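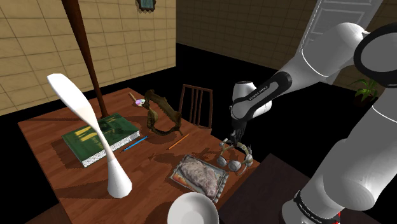 Table scene in Nasell, with the gripper just above the headphones.

Nasell desktop simulator, home licence
Reviewed by Kristof Brouwer
Wed 7 November

I have used Nasell since spring, for the arm that Hanneke Lambrechts and I are building in the shared workshop. We have the workshop bench two evenings in the week, and the other evenings I sit at home with a computer and no arm. So I wanted a program in which I can try a movement before I try it on the real motors. The home licence costs 43 euros, paid once, and the updates are included for one year.

Installing

The download is 297 MB and it installed without trouble on my laptop, which is six years old. The first start is slow, and the window stays grey for so long that I closed it the first time. Please wait. After that it opens at a normal speed.

The manual is a PDF and is quite good up to chapter five. Chapter six, about contact and friction, seems to be written for an older version, and two menus which it mentions do not exist any more.

Making a scene

You begin with an empty room and put in furniture, an arm and objects. I also bought the Horero object pack, which contains 200 household things. My test scene has a wooden table with headphones, a metal tray, a thick green book, two pencils and several other things on it. I like a full table. When the table holds only one cube, every plan looks clever, and then in the workshop somebody leaves a mug beside the bench and the elbow goes through it.

The objects in Horero are a mixed collection. The book and the pencils are fine. Some others are more strange, for example a twisted brown thing that I use as an obstacle and that Hanneke calls the antler. The names in the list do not help much, so you have to click on the small previews. A search by size would be very welcome.

For the arm I use one of the ready models, a white one with black bands. Our own arm is shorter and not so pretty, but the joints are in the same order, and I could change the link lengths in a text file. This took me one evening. The mistake I made was to write centimetres where the program wants metres, and the program gave no warning. It drew an arm that was bigger than the room.

Working with it

The headphones are my favourite test. The headband is a thin arch and the two ear cups rest on the table, so the fingers must come down in the right direction or they push the whole thing away. In Nasell I can stop at any moment, turn the wrist a few degrees, and continue from the same point. On the bench this same change means power off, move by hand, home all joints, start again.

The collision check is the part for which I would pay again. It found that our forearm would touch the table edge in a low reach, and we moved the base before drilling the holes. Hanneke had already marked them in pencil — she was not happy, but she agreed.

Less good is the gripping itself. Thin things slip in the simulator when they hold well in the workshop, and soft things are treated as if they were stone. I now use Nasell for the way to the object, and I test the closing of the fingers only on the real gripper.

Export to our Sokol motor board works through a simple table of joint angles. You must set the speed limits in both places. I forgot this once, and the shoulder moved much faster than I like to see at home or anywhere.

Small complaints

The undo goes back only three steps. The light in the room can not be saved with the scene. The camera jumps to the top view when you delete an object, and after half a year I am still annoyed by it.

Would I buy it again?

Yes, for planning reaches and for finding collisions. If your project is mainly about grasping, try the free trial first and bring your most difficult object into it. I give four stars out of five, and the fifth is waiting for a new chapter six.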